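JASTVILLE COMMUNITY CLOTHING EXCHANGE
Minutes of the Ordinary Meeting of Members
Held 13/10/2018 in the Lower Hall, Jastville

1. Opening and apologies

The Chair opened the meeting and confirmed that a quorum was present. Apologies were received from the Soston branch representative, whose written report had been sent ahead and was taken under item 4.

2. Minutes of the previous meeting

The minutes of the September meeting were approved with one correction. Under item 5, "weekly sorting" should read "biweekly sorting." The Secretary will file the corrected copy.

3. Accounts

The income and expense sheet was presented. The exchange closed the period with a balance of $627 after payment of hall rent. An invoice of $235 from Wurkix for shelving remains open, as two of the uprights were supplied in the wrong length. It was agreed to hold payment until the replacements arrive. A member asked whether the delivery charge would also be held - the Chair confirmed that the invoice would be treated as a whole.

4. Report from Soston

The branch reported a steady flow of children's coats and school shoes and a continued shortage of adult sizes. It asked that Jastville send its surplus of men's work shirts. Approved. The branch also asked for a copy of the intake rules now in use, so that both locations accept and refuse the same items.

5. Sorting of small items

Discussion was held on the handling of small textiles, which at present go into the same bins as full garments. The Secretary had circulated a proposal that items too small to hang should be kept in open baskets on the sorting table and moved to the shelves at the end of each session. Pieces needing repair would be set aside at intake and would not be put out until mended.

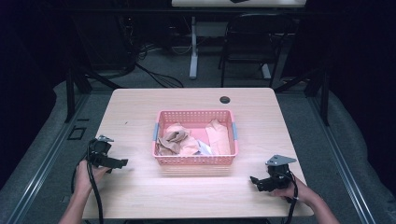 Saraç asked whether socks and infant clothing would fall under the same rule, and said that pairs were already being separated in the large bins and seldom matched up again. In reply, the Chair proposed that socks be pinned in pairs at intake and that infant clothing be kept apart by age. Another member preferred sorting by weight of fabric during the colder months. After discussion the proposal was adopted with the Chair's additions, for a trial period, by 19 votes to 6.

It was further agreed that a short written notice on the new rule be posted at the intake desk.

6. Opening hours

A request for a later closing time was considered. Members who work day shifts have found it difficult to reach the hall before the desk closes. The hall lease allows use until 9 p.m., but the side door must be locked at 8. The matter was deferred pending an answer from the hall office on the door.

7. Winter coat drive

The drive will run as in past years. Collection points will be set up at the Jastville library and the Soston fire station. Coats with broken zippers will be accepted this year if the fabric is sound. The Secretary will prepare the flyer and send it to both branches for comment before printing.

8. Other business

A member reported that the hand cart has a loose wheel - it is not to be used on the ramp until repaired. The key to the supply closet has been returned.

9. Close

There being no further business, the Chair closed the meeting at 8:40 p.m. Members will be notified in writing of the date of the next meeting.

Minutes recorded by the Secretary and subject to approval.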